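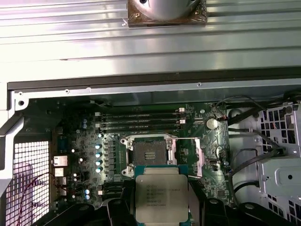
Haris Jatoi asked whether the people on the refurbishing line get any say in which steps go to the arm next. I'll answer that and then get to the rest of his message, quoted here for anyone who joined the list after it went out.

> We run a bench of 7 people at Himlow, mostly desktop and
> workstation returns, and management wants a plan for
> automating part of it by August. I have read the vendor
> material. What I can't find is what happened to the jobs.
> Did people leave? Did pay change? Who fixes the arm when it
> stops? And did anyone ask the technicians which steps they
> wanted to give up?
>
> Haris

On the say: yes, but it came late. At Fetstead the first list of steps was written by engineering from the time sheets. It had screw removal, memory, processor and drives on it, in that order. When the line saw it, they asked for the processor to go first. Four hours of lining up chips over open sockets is hard on the eyes, and a bent pin was charged to the technician's quality score. The order was changed. I think the arm would have been accepted a lot more slowly otherwise.

The quality score took longer. For the first months a damaged socket still counted against whoever was signed in at the station, even when the arm had been holding the chip. Two people had their scores reviewed over this. The rule now is that anything damaged during an automated step is logged to the station and not to a person. Get that in writing before you start.

Nobody was let go. The Cloltwood site did lose people, through not replacing those who left, and I don't want to make our case sound like the general one. We went from 900 units a month to 1,303 with the same headcount, and the extra units made more work in testing and in cosmetic grading, where most of the hours went. Some people liked the move. Grading is standing work, and a few who had been at a bench for years did not like it at all. We should have asked about that earlier.

Pay: there is now a station lead grade, for those who can clear a fault, re-teach a position and decide when to take over by hand. It took a long argument to get it. The company's first view was that clearing faults was part of the existing job. What settled it was the fault log, which the technicians had been keeping on paper from the start. It had 2,280 entries in it. Keep a log like that, even if the software keeps one too. Ours recorded that the arm had stopped but not how long a person spent getting it going again.

As for who fixes it, the line does the first part and maintenance does the rest. On the late shift there is no maintenance after 9 p.m., so a serious stop means going back to hand work until morning. For that reason we still train every new hire to do the whole job manually, and everyone rotates through a manual bench so they stay in practice.

I can send the wording of the station lead grade off list. The people at Dambrauskienė have a different arrangement, with a flat shift allowance, and may be willing to share theirs too.

Biljana Bošković
Fetstead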